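Search this site Enter keywords Go

Opinion

Write the rules at the table

Print this page | E-mail this to a friend

I have sat through a good many meetings on standards in my working life, and I've come to believe that you can tell how a rule will fare by asking what room it was written in. If it was written in a room with a long table and a water pitcher, well, God bless it, but I worry. If somebody wrote it with the tools close by, and a pencil that kept rolling under a bench, I relax a little.

I bring this up because the group I belong to in Clullport has spent most of the year putting together good practice rules for hand-guided demonstration work, meaning the kind where a person does a task with grippers in hand and the recording later goes to teach a robot. The draft that went around in November ran to 117 clauses. I read every one of them, some of them twice, with a pot of tea and a great deal of affection for the people who wrote them, and when I was done I could not have told a new operator what to do first on a Thursday morning.

Now, I am fond of rules! I want to say so plainly, before my friends start writing in. I grew up in a house where the scissors had a drawer and went back in it, and I have carried that into every shop I ever worked in. A good rule is a kindness to the person who comes after you. My complaint is with rules that grow because it's easier to add a line than to argue about one, and our draft had plenty of those. Four separate clauses dealt with labeling storage bins. One small clause, way down in an appendix, dealt with how long a person should hold a gripper before putting it down for a rest.

That seems upside down to me. The person's hands are doing the work, and it's fussy work, more than you'd guess if you've only read about it. You're reaching for small things with fingers that aren't your own, and you have to think about your wrists and the cable and where you're going to set the thing down, all at once.
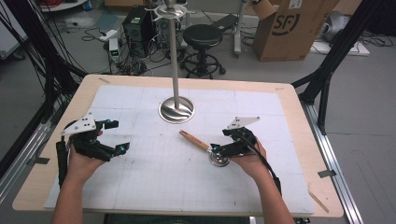

Who should decide when a recording is good enough to keep? The operator who made it should decide first, and a second person who wasn't at the table should look it over before it goes in with the rest.

I know that costs time. The folks at Pelano, who build fixtures down the road from us and who have been generous with their opinions, told us a second look would slow everybody to a crawl. So we tried it on one batch of 264 recordings, and 29 of them came back with a note from the second person. Most of the notes were small. An item had started a little off its mark, or the operator had paused to fix a grip and then carried on. But you can see how a few dozen of those, left alone, would teach a machine a habit, and I'd sooner pay for the extra afternoon.

There's another side to this, and I want to be fair to it. The Pisharody guidelines, which a lot of small shops use because they fit on a single sheet, leave nearly everything to the operator's judgment, and there is something lovely in that. It trusts people. I've seen it go very well with a crew who had worked together a long while and talked to each other all day long. I've also seen it go poorly with a crew of new hires who were too polite to ask whether a dropped object meant starting over. (It should, in my view, and I'd put that on the first page in big letters.)

Trukard, the supplier that most of us buy our stands from, has suggested we settle the matter with a checklist in the software, so that no one can begin until the boxes are ticked. I've ticked a lot of boxes in my day, and I could do it in my sleep, and I suspect on a few early mornings I did. A checklist is fine for the cables and the clamps. For the rest I'd like people to talk to each other at the start of a shift, even for 2 minutes, and I'd like the rule to say so in words that short.

So my request to the group, when we meet again, is that we take the draft out of the conference room and read it aloud next to a working table, with someone at the grippers trying to follow along. Any clause that makes them stop and ask what we meant gets rewritten on the spot. I'll bring the pencils, and a cushion for whoever has been on their feet since eight.

Print this page | E-mail this to a friend

Related items
Rest breaks and repetitive tasks: a reader replies
What belongs on page one of a safety manual
Clullport shops compare notes on training new operators
Letters: In defense of the long checklist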